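Members' Forum – Trip Reports and Planning
Topic: Virna Marshes spring tour – change to the Sunday programme

Tours_Office
Members are advised that the programme for the spring tour to the Virna Marshes has been amended. The Sunday morning visit to the Sultard hide will now begin at 5.40 a.m. from the guest house, and the boat excursion on the lagoon has been withdrawn. The landowner has closed the northern jetty until the end of the tern breeding season. The afternoon will be spent at the Cikaden reedbeds as previously published.

The cost of the boat, £178 for the party, will be credited against the final balance. Members who wish to comment are invited to do so in this topic before the rooming list is closed.

saltmarsh_sue
Thank you for the notice. I wish to record that the boat was my main reason for booking. On last year's tour it gave us Whiskered Tern and Collared Pratincole at very close range, and neither can be seen well from the Sultard hide, which faces east and is difficult in early light. Has the southern landing stage been considered?

Tours_Office
The southern landing stage was considered. It is suitable only for craft carrying four passengers or fewer, and the party could not be taken out in the time available.

R_Halloran
I must respectfully disagree with saltmarsh_sue as regards the hide. I have visited it on both of the last two spring tours. The light is poor for the first half hour and perfectly acceptable after that, particularly from the left-hand benches. My own list from there includes Little Bittern, Purple Heron, Savi's Warbler and a very confiding Water Rail.

I would add that the jetty closure should be welcomed by members. The warden's count last spring was 752 pairs of terns across all species, and a boat passing the colony twice in a morning cannot be without effect. We ask other visitors to keep their distance and should be prepared to do the same. 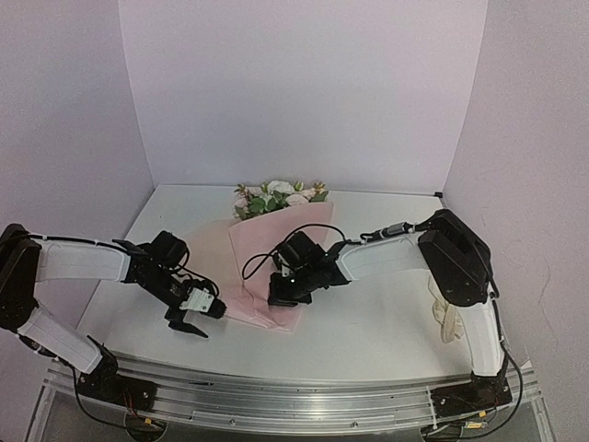

My one reservation concerns the early start. The guest house does not serve breakfast before seven, and a packed breakfast ought to be arranged and confirmed in writing. On a previous tour it was promised and did not appear.

saltmarsh_sue
I do not dispute the importance of the colony. The boatman, Mr Vasylenko, has always kept well outside the marker posts, and I have never seen birds put up by his boat. My objection is that the tour was advertised with a boat and is now to be run without one. A credit shared among the whole party is modest compensation.

greenshank54
May I ask a practical question? Is the path to the Sultard hide suitable for a member who walks with a stick? The published notes say "level", but the same was said of Cikaden, where I found several steps and a stile.

Ashraful Dewan
I led the reconnaissance visit in March and can answer greenshank54. The path to the Sultard hide is level and firm as far as the sluice. After the sluice there is a stretch of boardwalk with a handrail on one side only. Members who prefer not to use the boardwalk may stay at the sluice with the second leader, where the view over the open water is good. We recorded Black-necked Grebe and Garganey from that point.

On the question of numbers, our total for the lagoon on that visit was 1,683 wildfowl and waders, nearly all of them counted from the bank. I would have liked the boat too. I do think members will have a full morning without it.

greenshank54
Thank you, that is most helpful. I shall bring a folding stool and remain at the sluice.

R_Halloran
Could Mr Dewan say whether telescopes can be used inside the hide? The shelf was loose when I last visited, and a clamp could not be fixed to it.

Ashraful Dewan
The shelf has been repaired. Clamps may be used. There is room for tripods along the back wall only, so members with a clamp are asked to bring it.

saltmarsh_sue
I remain of the view that a smaller boat party from the southern stage, with places drawn by lot, would have been preferable – but I shall not be withdrawing my booking.

Tours_Office
Members' comments have been noted. Packed breakfasts have been ordered for the Sunday and the guest house has confirmed the order by letter. Any dietary requirements should be sent to the office with the rooming form. The suggestion of a ballot will be put to the leaders before next year's programme is drawn up.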